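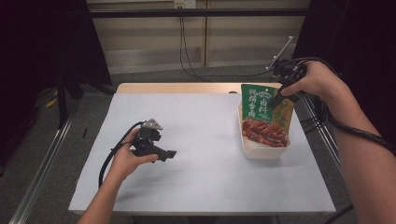 Last updated: December
Reading time: 3 minutes

Setting up your table and sorting tray
By the Sorkley guides desk, December

Section 8: Packets and pouches

By now you should have your Jotwood table standing level and wiped over, so this section is the pleasant part – deciding where the spices and dry packets will go while you sort them. Do take your time over it. A table that is laid out sensibly on the first day tends to stay that way, and you will thank yourself when the cupboard is next turned out (ours gets done on a Wednesday, though any day will suit).

1. Clear the whole top, including anything you are only leaving there for a minute.

2. Put a white plastic tray towards the side of your stronger hand. Keep it well in from the edge, where a passing sleeve might catch it.

3. Stand one pouch upright in the tray with its printed front towards you. A packet of 卤料, the spice mix used for braising, is a good one to start with, as it is light and the name is easy to spot.

4. If the pouch leans, take it out, lay it down and gently ease the bottom fold open with your thumbs. Then stand it up again.

Note: Pouches that have already been opened should be folded over twice and clipped before they go anywhere near the tray. Spices do get everywhere!
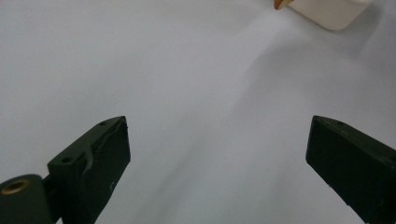 Photo: Flalik / Sorkley guides

5. Leave a good stretch of bare table beside the tray. It is tempting to fill every bit of a pale top like this one, but you will want the space for reading dates and for putting down whatever is in your hand.

6. Work through your packets one at a time, lifting each by its top seal and keeping the older ones to the front.

Caution: Never drag the tray across the table when it is loaded. Lift it with both hands, or take the packets out first – grit under the base will mark the surface.

Note: Any sturdy tray will do for this section. If yours came with the Bite storage set, peel off the label underneath before you use it, and keep the part number, 139, somewhere safe in case you need a second one to match.

When the last packet is in, wipe the table with a barely damp cloth and let it dry before going on to Section 9, Jars and tins.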